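Kit d'assemblage Clomirel : mes premières notes

Le kit est arrivé le 28/02/2019 : une pince à deux doigts, un module caméra et un support pour présenter les pièces. Huệ Trịnh l'a réglé avec moi. Premier essai sur une vieille tour Dell, couchée sur l'établi. 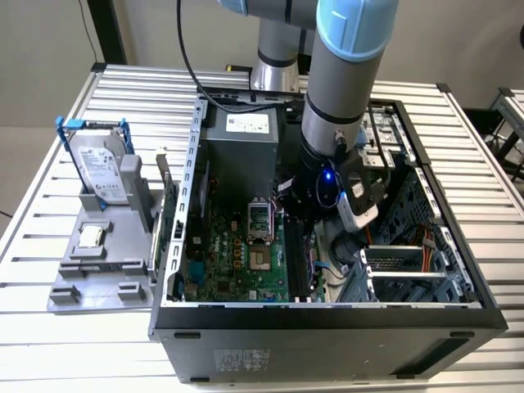 La pince

Les doigts sont fins et passent entre les câbles. Le réglage de l'effort va de 1 à 100, je suis resté bas pour la mémoire. Le manuel est confus sur ce point. Le support tient bien le processeur et le disque dans son berceau bleu.
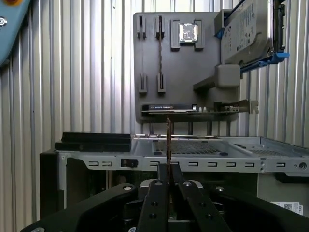 La pince Clomirel devant le châssis ouvert.

À 796 euros sans le bras, je le garde. Il me reste à reprendre le calibrage de la caméra.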